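Roboterzelle bei Onholm steht nach Greiferfehler still

Aufarbeitung gebrauchter Rechner läuft vorerst nur im Handbetrieb

4. April 2026

Zasville – Der Aufarbeitungsbetrieb Onholm hat eine seiner Roboterzellen für gebrauchte Bürorechner außer Betrieb genommen. Nach Angaben des Unternehmens hat der Greifer beim Umsetzen von Prozessoren wiederholt mit zu hoher Kraft zugedrückt. Außerdem öffnete er in einem Fall nach einem Nothalt ohne Anforderung. Verletzt wurde niemand. Der Schaden beschränkt sich auf mehrere Hauptplatinen mit verbogenen Kontakten und eine Reihe von Prozessoren, die nun nachgeprüft werden müssen.

Die Zelle ist seit November in Betrieb. Sie nimmt bei liegenden, geöffneten Rechnern Bauteile heraus und setzt geprüfte Teile ein. Der Prozessor gilt dabei als der heikelste Schritt. Er muss gerade über dem Sockel stehen, bevor der Greifer loslässt, denn die Kontaktfedern im Sockel verzeihen keinen seitlichen Versatz. Die Überwachung am Handgelenk soll einen solchen Versatz erkennen und den Vorgang abbrechen, bevor das Bauteil aufsetzt. 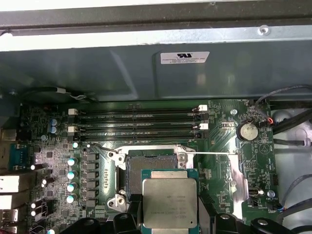
Hrubý schreibt dazu im Kundenforum des Greiferherstellers, man kenne das Verhalten aus der eigenen Werkstatt: Nach einem Werkzeugwechsel gelte in der Steuerung bisweilen noch die Kraftgrenze des vorherigen Werkzeugs, und am Bedienpult sei davon nichts zu sehen. Man habe sich angewöhnt, den Wert vor jeder Schicht von Hand auszulesen. Eine Rückmeldung des Herstellers auf diesen Beitrag gab es zunächst nicht.

Onholm kommt in einem internen Bericht, der unserer Redaktion vorliegt, zu einem ähnlichen Ergebnis. Demnach war für Prozessoren eine Greifkraft von 30 Newton als Obergrenze eingetragen. Im Protokoll der Steuerung stand bei den betroffenen Vorgängen dagegen ein Grenzwert von 100 Newton, wie er für das Herausziehen von Laufwerken vorgesehen ist. Warum der niedrigere Wert nicht übernommen wurde, ist nicht abschließend geklärt. Der Bericht nennt eine Aktualisierung der Greifersoftware Droltalik als wahrscheinlichen Auslöser. Sie war wenige Tage vor den ersten Auffälligkeiten eingespielt worden.

Entdeckt wurde der Fehler erst bei der Endprüfung. Dort fielen Rechner auf, die nach dem Einschalten kein Bild ausgaben oder nur einen Teil des Arbeitsspeichers erkannten. Zunächst wurden die Speichermodule getauscht, was nichts änderte. Erst als die Prüfer die Prozessoren wieder ausbauten und die Sockel unter der Lupe ansahen, fanden sie verbogene Kontakte, immer am selben Rand. Daraufhin wurden alle 200 Geräte gesperrt, die seit der Aktualisierung durch die Zelle gelaufen waren. Ausgeliefert war davon nach Darstellung des Betriebs keines.

Die Nachprüfung dauert an. Jeder Prozessor wird ausgebaut, der Sockel von Hand begutachtet und das Gerät danach einem längeren Belastungstest unterzogen. Wie viele Platinen sich retten lassen, will Onholm erst nach Abschluss der Arbeiten mitteilen. Einzelne verbogene Kontakte können erfahrene Kräfte mit einer feinen Nadel richten, bei größeren Schäden lohnt sich der Aufwand bei Rechnern dieser Preisklasse meist nicht.

Schwerer wiegt für die Arbeitssicherheit der zweite Vorfall. Ein Beschäftigter hatte den Nothalt gedrückt, weil ein Kabel im Gehäuse am Greifer hängen geblieben war. Der Arm blieb wie vorgesehen stehen. Beim Quittieren öffneten sich jedoch die Finger, obwohl dafür eine eigene Freigabe am Bedienpult nötig gewesen wäre. Der Prozessor fiel auf die Platine. Zu diesem Zeitpunkt hatte der Beschäftigte die Hand am Gehäuserand, um das Kabel zu lösen. Der Betrieb meldete den Vorgang der zuständigen Aufsicht und sperrte die Zelle noch am selben Tag.

Nach den Regeln des Betriebs darf in das Gehäuse erst gegriffen werden, wenn der Antrieb von Arm und Greifer getrennt ist. Diese Trennung erfolgt an einem Schlüsselschalter neben der Zelle. Im Bericht heißt es, der Schalter sei bei kurzen Störungen häufig nicht benutzt worden, weil das Wiederanfahren jedes Mal eine neue Referenzfahrt erforderte. Die Unterweisung soll deshalb wiederholt und der Schalter so verlegt werden, dass er vom Arbeitsplatz aus erreichbar ist.

Die Greifersoftware wurde inzwischen auf den früheren Stand zurückgesetzt. Im Versuchsbetrieb werden die Abläufe nun einzeln nachgestellt, mit verringerter Geschwindigkeit und an ausgemusterten Rechnern. Der Kraftwert wird dabei vor und nach jedem Werkzeugwechsel protokolliert. Kundengeräte kommen vorerst nicht in die Zelle. 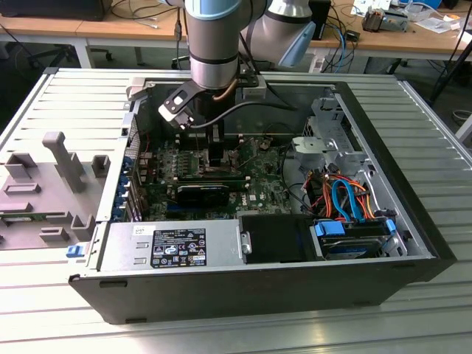
Wie es weitergeht

Für die Wiederaufnahme des regulären Betriebs hat Onholm 2 Bedingungen festgelegt. Die Kraftgrenze muss nach jedem Werkzeugwechsel von der Steuerung zurückgelesen und mit dem Sollwert verglichen werden. Weichen die Werte voneinander ab, darf der Arm nicht anfahren. Außerdem muss der Greifer nach einem Nothalt geschlossen bleiben, bis er am Bedienpult ausdrücklich freigegeben wird. Beides soll von einer externen Prüfstelle abgenommen werden. Ein Termin dafür steht noch nicht fest.

Der Anbieter der Software hat eine Untersuchung zugesagt und die Protokolldateien angefordert. Bis zu einem Ergebnis empfiehlt er, die Aktualisierung nicht einzuspielen, wenn an einem Arm mehrere Werkzeuge im Wechsel verwendet werden. Anlagen mit nur einem Werkzeug seien nach jetzigem Kenntnisstand nicht betroffen. Zum Verhalten nach dem Nothalt äußerte sich der Anbieter auf Anfrage nicht.

Bei Onholm werden die Prozessoren bis auf Weiteres von Hand gewechselt. Lieferungen an Schulen und Behörden können sich dadurch verzögern – betroffene Kunden sollen schriftlich benachrichtigt werden. Die übrigen Zellen, in denen Gehäuse gereinigt und Laufwerke entnommen werden, arbeiten mit einer älteren Fassung der Software und laufen weiter.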